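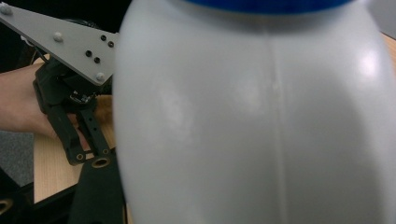

Bevor du irgendwas bestellst, mach dir eine Liste. Ich weiß, klingt öde, aber ich habe bei meinem ersten Satz Handgreifer mit dem Warenkorb angefangen und am Ende zweimal Versand bezahlt (und einmal Zoll, grrr).

## 1. Was soll gegriffen werden?

Ich schreibe zuerst die Gegenstände auf und messe jeweils die dickste Stelle. Große, bauchige Flaschen sind der Klassiker: Am Deckel kommt man locker drumherum, am Bauch wird's eng. Vergleich das mit der Öffnungsweite im Datenblatt und lass ein bisschen Luft!

## 2. Das Gerät selbst

Zwei Angebote lagen bei mir auf dem Tisch:

| Anbieter | Preis | Dabei |
|---|---|---|
| Cukcombe | 1.498 € | Greifer, Kamera, Kabel |
| Stellullow | 977 € | nur Greifer |

Sieht erst mal eindeutig aus, oder? Dann rechne mal Kamera, Halterung und Kabel dazu. Bei mir schrumpfte der Abstand auf 121 €, und dafür hätte ich noch einen Nachmittag geschraubt. Ich hab Cukcombe genommen.

## 3. Verschleißteile

Frag **vor** dem Kauf nach Einzelpreisen für Finger, Buchsen und Schrauben. Rahimi verkauft Fingerpaare einzeln, bei Gudix gab es nur das komplette Set. Ich plane pro Gerät etwa 30 € im Monat für Kleinkram ein, das hat bisher gereicht.

## 4. Der Rest vom Arbeitsplatz

Den vergesse ich jedes Mal wieder:

- Speicherplatten, lieber eine Nummer größer
- Gegenstände zum Üben, auch doppelt
- ein Tisch, an dem zwei Leute arbeiten können
- Licht, das auf glattem Kunststoff nicht so stark spiegelt

## 5. Bestellen

Erst ein Gerät kaufen, zwei Wochen damit arbeiten, dann den Rest ordern. Lass dir den Preis für die Nachbestellung schriftlich geben! Mein Angebot gilt noch bis Juni, die nächsten beiden Greifer stehen schon auf dem Zettel.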